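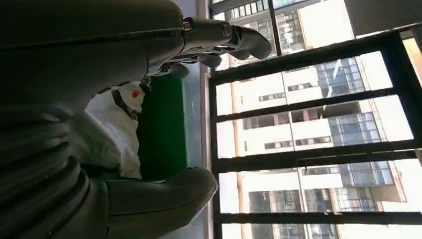 Tanasarn Home Handling Project
Progress report to the Wosden Fund, second reporting period
Prepared by Lamduan Ruangrit, project lead

We have had a very good few months, and I am glad to be writing this one. When we last reported, the practice guide for robot hands in ordinary homes was a list of headings and a lot of arguments. It is now a working draft with 18 rules in it, and 15 of those have been tried by operators who had no part in writing them.

What we said we would do

The grant covers the writing and testing of a plain-language guide for teams who run a robot hand in lived-in rooms: apartments, small offices, shared kitchens. Factory cells already have fences, floor markings and people who know what a stop button is for. An apartment has curtains, pets, open windows and a neighbor at the door. We wanted rules that a new operator could read in one sitting and follow the same afternoon.

Where the rules stand

The section on soft items is the part I'm happiest with. Bags, cloths and wrapping gave us more trouble in the first period than anything hard or heavy, mostly because two operators would look at the same grasp and disagree on whether it counted as safe. The draft now says that the operator names the item out loud before closing the hand, that closing speed stays at the lowest setting until the thumb has made contact, and that nothing soft is pulled free if any part of it is caught. Let go, back off, start over. It reads as obvious, and yet it took us most of April to agree on the wording!

The window section is new. Thongchai Jitpraphai pushed for it after the first round of home visits, and he was right. Work near a sill now needs the window shut and latched, or a fixed grille in place, before the arm is powered. A grille is accepted as a barrier for large items only. Anything small enough to pass between the bars is treated as if the window were open. We also ask operators to check the wrist camera view at the hour they plan to work, as strong daylight behind an item can hide its outline.

Stop rules have been cut down to one page. Any person in the room may call a stop, including residents and visitors, and the operator doesn't get to ask why until the hand is still.

Trials

We set a target of 50 supervised sessions and have met it, split between the Gosard apartments and our own practice room. The session sheets were filled in properly nearly every time, a big step up from last period. Operators told us the pre-start check was too long, so we moved the battery and cable items to a once-a-day list. They like it a lot better, and so do I.

What is still open

Three rules are not settled. Two deal with handing an item to a person, where we want more advice before letting anyone try them. The third is about recording. Wrist cameras pick up whatever is outside the window, neighboring buildings included, and our current wording on blurring and storage is too vague to be useful. Thongchai is rewriting it with help from the residents' group at Gosard.

Spending is on plan. We would like to move the unused travel money into printing, as the laminated stop page has been popular and the Grolesix team has asked for copies.

Next period

We will finish the recording rule, take the handover rules to outside review, and run the full draft with 2 teams who have never met us. If the Fund has someone who would like to sit in on a session, please send them. They will be given the stop page at the door like everyone else.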